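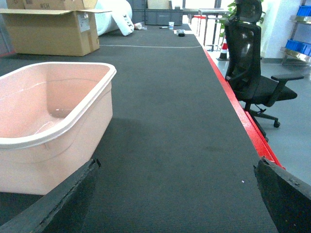 Slide 1. Wrist view over the bench, pink basin at left, boxes and the white roll behind it.

Good morning. I'm Nandi Joubert, and I run the packing trial at Dewulf. I have twelve minutes on the Mevness gripper kit, then Treasa Cronin takes over for the cost side.

Leave slide 1 up while people sit down.

What we bought. One Mevness kit: two-finger gripper, wrist camera, mounting plate, and the Idonora software license for a year. List price was 3000 for the hardware. The license is separate and Treasa has that number.

Point at the fingers on the slide. The rubbery edge on the left one is worn and a little frayed. The right one is chipped. Mevness sells replacement pads as a pair and we now keep a set in the drawer. Changing them takes one hex key. The manual says to recalibrate afterward, and you should. I skipped it once and spent a morning chasing a grip fault that was my own doing.

The job. Pick up a basin, move it to the marked spot, let go. It sounds easy. The basin has a thick rolled rim and a glossy inside, and overhead light makes highlights on the curve. The software is supposed to find the rim and ignore the shine. We logged 976 attempts in March. I'll give the breakdown on slide 4, don't get into it here.

Camera. The view from the wrist is wide. You get the basin up close and still see the far end of the table, with the marker and the paper cup. Good for finding things. Less good for judging distance, since anything at the far end comes out very small. We set the software to disregard whatever is past the thin white line across the table.

Table covering. Ask if anyone here runs on bare metal. We use dark ribbed carpet. Pale items stand out well on it, even a speck of debris by the right finger. Dark items are harder. Idonora support told us to raise the contrast setting to 300 from the default 200, and that helped with gray parts but made the pink ones worse. We went back to 200.

What I'd tell a buyer. Setup took two days - the brochure says one. Phone support was good. The carry case is poor. If your parts are all one size, look at the Brorkness unit too, it costs less and has fewer settings to get wrong.

Next slide. If the clicker sticks, use the arrow key.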